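Clorkell Newsletter
Monday, June 20, 2022

Can a machine clear the table yet?

Readers of this newsletter run small kitchens, laundries and workshops, and the question we get most often is whether it is time to buy a robot for the dull jobs. We looked at this last November and said no. We have now looked again, and the answer is still mostly no, with a couple of exceptions worth knowing about.

The jobs machines already do well are the ones where everything arrives in the same place and the same position. The bottling line at Vass has used automatic handling for years. Parts come down a chute, the arm takes them, and the arm puts them in a tray. Svatopluk Pešek, the shift lead there, told us the line stops more often for paper labels than for anything the arm does. If your work looks like that, you don't need to wait for new research. You need a quote and enough floor space.

Chores are harder. Think of what goes into tidying a break table after lunch. There are cups, a bowl, a pen that ended up inside one of the cups, a cloth somebody dropped. A person takes this in at a glance and starts anywhere. A machine has to work out what each thing is, where its edges are, which way to hold it and how tightly. Shiny metal is a known headache, as it reflects whatever is near it and confuses the cameras. Cloth is worse. It has no fixed shape, and it moves when you touch it or when you move something sitting on it.

Two arms help with some of this. One can hold a box steady while the other pulls the drawer, and one can pin down a cloth while the other lifts what is on top. They also bring a new problem, which is keeping them out of each other's way when both are working over the same small object.

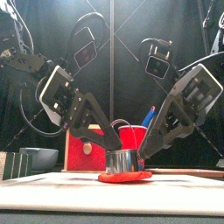
Korkor Ackah thinks we are asking the wrong thing. In a letter to us last week she wrote that her laundry would gladly pay for a machine that did one job badly but kept at it all night, and that speed matters much less to her than it does to the people who build these things. A towel that takes five minutes to fold is fine at three in the morning, she wrote, as long as no one has to stand there and watch it.

We put that to Rostislav Šimko at Clinirik, where they have been trying out two-arm setups for sorting and wiping. He agreed with the part about speed. The watching is what he can't promise. In their spring trial the arms were given 500 pick-ups of ordinary kitchen items, with the items moved to a new spot each time. The arms managed most of the hard cups and bowls. They did noticeably worse with cloth, and worst of all when a hard item was resting on a soft one. Someone had to step in around 30 times over the whole trial, usually to put back a thing that had been knocked over or pushed out of reach.

Whether that is good depends on the job. On a bench with a person nearby, stepping in now and then is a nuisance and no more. In a locked building overnight, the first tipped cup ends the shift.

Price is the other matter. Rarkine lists its smallest single gripper at $2,978, without the arm, the cameras, the mounting or the time it takes to set everything up. For two hands you double that before you have bought anything for them to hang from. Set-up is charged by the day. Kazimír Urban, who handled the installation at our own test bench, says to allow a full week and to expect the cameras to be moved at least once after you think they are done. He also says to sort out the lighting first, and we'd second that.

Our advice for this year is short. If you have a repeating job with hard items in known positions, get prices now. If your job involves fabric, mixed clutter or drawers of different kinds, hold on to your money and ask for a demonstration with your own things on the table. Take a bag of them along. A firm that will only show you its own cup and its own box is telling you how far along it is.

Zdislava Brabec is collecting reports from readers who have had a trial on site, good or bad. Send them to the usual address with the name of the job, how long the trial ran and how often someone had to step in. We will print the results in the November issue.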